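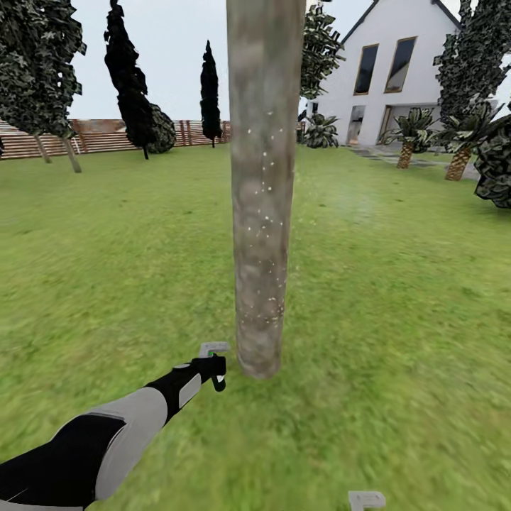

Saving the Shade in Fendville

On April evenings, the east side of Fendville used to be the cool side. Streets there were planted with shade trees when the houses went up, and by the time the first owners retired, the branches met over the road. Then the town began losing them. A survey finished this year found 211 empty planting spots between the rail line and the river.

Guadalupe Zavala has lived on Benberg Street for 33 years. She remembers when five big maples stood on her block. One is left.

"You notice it in your electric bill first," she said. "Then you notice that people don't sit out front anymore."

The town stopped replacing street trees when its budget was cut, and for a long time a stump was simply ground down and covered with seed. Yulan Qian, who was hired as town forester last year, wants to plant 300 trees over the next three years. Most will go into private front yards, where the soil is deeper and roots have more room.

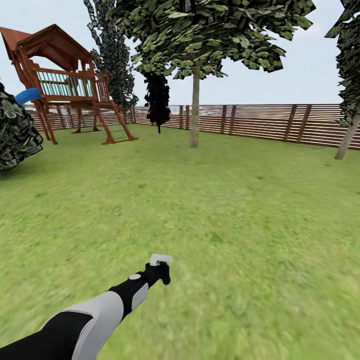

Owners who sign up get a young oak, linden or hackberry at no charge. In return they agree to water it for two summers. Qian said the second summer is when most young trees are lost, after the owner has stopped thinking of the tree as new.

The cost is the sticking point. Each tree runs the town $400, including delivery and a return visit to check the stakes. Sneha Bhatt, who sits on the town council, voted for the first year of planting but has not promised to back the second.

"I want to see how many are alive first," Bhatt said.

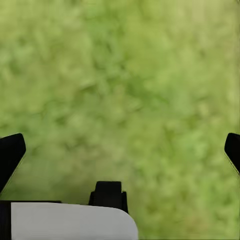
Lawns are part of the problem, according to Qian. Grass takes water from the top few inches of soil, and mowers nick the bark of young trees. She asks owners to keep a wide ring of mulch around the base and to leave the trunk itself clear.

Zavala has signed up for a linden. She chose the spot where the second maple stood, near the driveway. Planting on her street begins November 9, 2020.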